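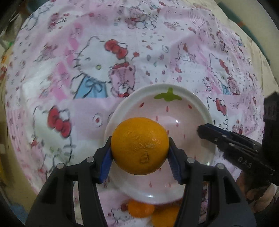

How often should the finger pads on a hand-held gripper be changed?

Most workshops go by wear: a pad is due for replacement when its ribs have flattened at the contact point or when it shifts on its backing under light thumb pressure.

Borard hand-held gripper

The Borard is a two-finger hand-held gripper assembled by Fanside and used for recording how people pick up and put down household objects. The operator holds the tool and works the fingers by hand, while a wide-angle camera on the body records the fingers and whatever lies in front of them. Grippers are commonly used in pairs, one for each hand. This article covers the upkeep of the fingers, pads and camera.

Fingers

Each finger is a linkage of dark bars joined by pivot pins. The open construction lets the finger give a little when it closes on a rounded object such as a piece of fruit, so that the load is spread along the pad. The two fingers rise from the lower edge of the camera's view and lean toward each other as they close.

Pivot pins are checked with the tool switched off. The finger is held near its base and moved from side to side. Slight movement is normal, but a click or a visible gap at the pin head means that the pin or its bushing is worn. The pins take a dry lubricant only. Oil works its way down the bars to the pads and causes round objects to slip.

Pads

Blue ribbed pads line the inner faces of the fingers. Food work is hard on them, as citrus peel leaves a film that builds up between the ribs. The Trokwood workshop wipes the pads with warm soapy water after every session and lets them dry with the fingers open. Solvents harden the material and should be kept away from it.

To fit a new pad, the old one is peeled off from the tip downward, the backing is cleaned, and the new pad is pressed on with its ribs running the same way as before. Both pads of a gripper are changed together — a fresh pad opposite a worn one tends to turn the object as the fingers close.

Camera and alignment

The lens is cleaned with a dry cloth. After any work on the fingers, a short test recording is made with an orange or a similar fruit, and the two fingertips should meet at the middle of the picture's width. If they don't, the camera mount is loosened, turned and tightened again.

Service records

Su-chen Yu's maintenance sheet for the Borard, dated Thursday, May 11, 2023, sets a full inspection at 2000 closing cycles. The Lau workshop uses a shorter interval of 1314 cycles for grippers that handle fruit. Both keep a separate sheet for each gripper in a pair.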